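Subject: Re: [local-premises] Units at Gimton Yard

Hello all – the Plendell building is finally on the market to let! 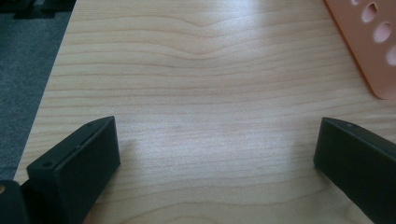 Pale wood tabletop, with the light on it

It's 1,238 square feet on the ground floor, with a separate store of 200 square feet across the yard. I went round it on 1st May and came away really keen. High ceilings, a proper loading door, and Radton station is a short walk up the hill.

On 29 April, the list wrote:

> Does anyone know if Chettiar are still handling the Gimton lets? We need
> a workshop by October and can go up to 2,000 a month. Would share with
> another tenant if the space is big enough.

Yes, they are, and the rent is inside your limit – do ring them! Sharing is allowed as long as both names go on the lease. Ask for unit 316, as the old Plendell sign has come down and the door is easy to miss. Parking is two bays at the back, and I'd check the business rates with the council before you sign.

Happy to go round again with anyone who fancies a look.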